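Section 8: Setting Up a Folding Table and Making Your First Practice Folds

Welcome back, and thank you for staying with the Florasik paper craft guide this far. If you came straight to this section, that's perfectly all right – everything you need for a first session is here, and the harder models can wait until your fingers have warmed up a little.

8.1 Preparing the table

1. Choose a table with a smooth, plain top. If one table feels cramped, push two together, but check that they are the same height before you start.

2. Wipe the surface and let it dry completely. A damp patch you can hardly see will find its way into your paper and leave a ripple there for good.

3. Put your paper at the back, with the scissors beside it, blades pointing away from where you sit.

4. Keep one shallow container for finished pieces and a cup for little offcuts. Clear ones are nice, as you can tell at a glance what has gone into them.

Note: Always do your creasing on one table or the other, never across the join. The seam will print itself into the sheet just when you are feeling pleased with it!

Caution: If you keep spray cans on the same table, leave the caps on while you are folding, and read the label on each can before using it near paper.

8.2 Choosing the paper

The Nerkine starter pack holds 200 sheets, which sounds like a great many until you have children at the table. Soft colors such as light blue and lavender are kind to beginners, as the creases show up well without shouting at you. Relu Mocanu, who tested these steps with us, likes to fan the stack out slightly so he can pick up a single sheet without bending its neighbors, and we have all taken up the habit since.

8.3 The two practice creases

1. Lay one sheet flat in front of you, turned a little on the diagonal if that suits your hands better.

2. Bring one edge over to meet the opposite edge. Line up the corners first and only then press down, starting from the middle and working outward.

3. Open the sheet again and smooth it gently with your palm. You don't need to press the crease away; you will want it later.

4. Make a second fold on a slant to the first, and run a fingernail along it once, firmly.

5. Open the sheet once more and look at it in good light. Both lines should be easy to find.

The work tables, and a lavender sheet with its creases:
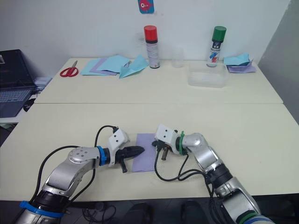
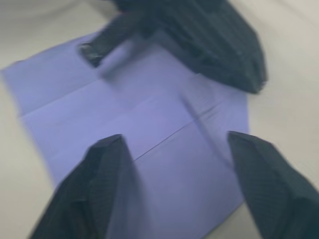
If your second crease wanders, please don't throw the sheet out. Turn it over, fold along the same line from the other side, and it will usually behave. After nine or so tries most people stop thinking about their thumbs altogether, and then you are ready for the pointed shapes in Section 9.

Note: Stop for the day when the corners no longer want to meet. Put your unused sheets back in their wrapper, flat, with something light on top, and wipe the table down before you leave it.

Replacement packs can be ordered from Bulteo under part number 772.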